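Eimer, Tüten, Müllecke: was sich bei mir in der Küche bewährt hat 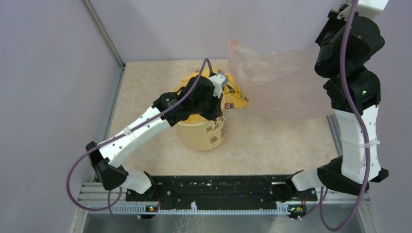 Wie oft muss man einen Mülleimer eigentlich auswaschen?
Alle zwei Wochen reicht bei Restmüll völlig, beim Bioeimer sollte es im Sommer jedes Mal sein, wenn ein neuer Beutel reinkommt.

So, und jetzt der Reihe nach, denn nach dem letzten Beitrag über Putzlappen kamen viele Mails zum Thema Müll. Ich wohne seit fünf Jahren in einer Wohnung in Barken mit einer Küche, in der man sich zu zweit im Weg steht, und habe ziemlich viel ausprobiert, bis es unter der Spüle nicht mehr gemuffelt hat.

Die richtige Tütengröße

Die meisten kaufen zu klein. Der Beutel muss oben mindestens eine Handbreit über den Rand hängen, sonst rutscht er beim ersten nassen Kaffeefilter nach innen und man darf mit spitzen Fingern danach angeln (igitt!). Ich messe immer so: Maßband einmal außen um den Rand legen, den Wert durch zwei teilen, und so breit muss der flach liegende Beutel mindestens sein. Mein großer Eimer kommt auf 57 Zentimeter Umfang am Rand, also brauche ich Beutel ab 29 Zentimetern Breite, und ein bisschen Luft darf gerne noch dazu.

Bei der Höhe rechne ich Eimerhöhe plus halber Bodendurchmesser plus die besagte Handbreit. Klingt umständlich, macht man aber nur ein einziges Mal und schreibt sich das Ergebnis dann mit Filzstift unter den Eimer. Seitdem stehe ich im Laden nicht mehr ratlos vor dem Regal.

Wenn der Beutel Luft zieht

Kennt ihr das, wenn der frische Beutel sich aufbläht wie ein Ballon und partout nicht auf den Boden will? Da ist Luft zwischen Beutel und Eimerwand eingeschlossen. Man kann den Beutel am Rand kurz anheben und mit der flachen Hand von innen nach unten drücken, dann entweicht sie. Wer einen alten Plastikeimer hat, an dem ihm nicht mehr viel liegt, bohrt knapp unter dem Rand zwei kleine Löcher hinein. Bitte wirklich oben bohren - unten läuft sonst irgendwann der Teebeutelsaft raus, und ich spreche aus Erfahrung.

Gegen das Abrutschen hilft ein breites Gummiband um den Rand. Einmachgummis sind meistens zu klein, ich nehme einen Streifen aus einem alten Fahrradschlauch. Einfach quer einen Ring abschneiden, mit Spülmittel abwaschen, fertig. Für sehr große Eimer näht oder klebt man einen längeren Streifen zusammen.

Gerüche

Auf den Boden vom Eimer kommt bei mir unter den Beutel eine Lage Zeitungspapier und darauf zwei Esslöffel Natron. Das Papier saugt auf, was durchsickert, und das Natron nimmt dem Ganzen die Schärfe. Getauscht wird, sobald sich das Papier klamm anfühlt. Kaffeesatz geht auch, aber nur gut getrocknet! Feucht in den Eimer gestreut schimmelt er nach ein paar Tagen, und dann habt ihr ein Problem mehr als vorher.

Vom Parfümieren halte ich gar nichts. Ich hatte mal Duftperlen mit Lavendel, und die Küche roch danach nach Lavendel und alten Zwiebeln. Das war im April und bei offenem Fenster noch auszuhalten, im Hochsommer hätte ich ausziehen müssen.

Fischreste und Garnelenschalen friere ich ein, bis die Tonne geleert wird. In einen alten Gefrierbeutel, zubinden, ganz unten ins Fach. Meine Mutter fand das ekelhaft und macht es inzwischen genauso.

Eimer auswaschen

Bei Plastikeimern nehme ich heißes Wasser, einen Spritzer Spülmittel und eine Bürste mit langem Stiel. Eimer halb voll laufen lassen, 19 Minuten stehen lassen (so lange läuft bei mir das Kurzprogramm der Spülmaschine, daher die krumme Zahl), bürsten, ausspülen und dann kopfüber in die Dusche. Erst ganz trocken kommt der neue Beutel rein. Wer da ungeduldig ist, hat am nächsten Tag wieder den Mief.

Gelbliche Ränder gehen mit Zitronensäure weg, ein gehäufter Esslöffel auf einen Liter kaltes Wasser. Kalt ist wichtig, in heißem Wasser setzt sich bei hartem Leitungswasser gern ein weißer Belag ab, den man kaum noch herunterbekommt. Und niemals mit Chlorreiniger zusammen, auch nicht kurz hintereinander im selben Eimer!

Bei bedruckten oder beklebten Eimern bin ich vorsichtiger. Scheuermilch lässt das Muster stumpf werden, und Aufkleber lösen sich, wenn man sie einweicht. Außen also nur mit einem weichen Tuch drüber und gut trockenreiben. Ich habe mir mit einem Schmutzradierer mal einen hübschen Eimer verdorben, den ich in einem kleinen Laden namens Bernidell gefunden hatte. Da war hinterher ein heller Fleck genau an der Stelle, die nach vorne zeigt.

Tüten aufbewahren

Tüten vermehren sich ja, sobald man die Schranktür zumacht. Mein System ist einfach: Was glatt und sauber ist, wird der Länge nach zweimal gefaltet, aufgerollt und hochkant in einen leeren Schuhkarton gestellt. Der Karton hat eine feste Größe, und wenn er voll ist, ist er voll. Bei mir passen 18 Rollen hinein, und mehr braucht kein Mensch.

Dünne Tütchen vom Obststand nehme ich für den kleinen Badeimer. Die festen mit Henkel hebe ich für nasse Schwimmsachen und für Schuhe im Koffer auf. Alles, was klebt, riecht oder schon ein Loch hat, fliegt sofort raus - da bin ich streng geworden.

Noch ein Trick für neue Beutelrollen: Die Rolle gleich unten in den Eimer legen, unter den eingehängten Beutel. Beim Wechseln hat man den nächsten direkt zur Hand. Das geht allerdings nur, wenn der Eimer trocken bleibt, also eher beim Papier oder bei den Verpackungen als beim Bioabfall.

Fruchtfliegen

Ein Schälchen mit Apfelessig, etwas Wasser, einem Schuss Saft und einem Tropfen Spülmittel, direkt neben den Eimer gestellt. Alle zwei Tage erneuern. Viel mehr bringt es aber, Bananenschalen und Melonenreste gar nicht erst über Nacht liegen zu lassen. Ich wickle sie in Zeitungspapier und trage sie abends noch runter, auch wenn ich schon die Hausschuhe anhabe.

Wer einen Balkon hat, kann den Bioeimer natürlich rausstellen. Dann bitte in den Schatten und mit einem Stein auf dem Deckel. Bei uns kommen sonst die Krähen.

Nächstes Mal geht es um Schneidebretter und darum, wie man Rote-Bete-Flecken wieder herausbekommt. Wenn ihr dazu eigene Tipps habt, schreibt sie mir gerne unten in die Kommentare!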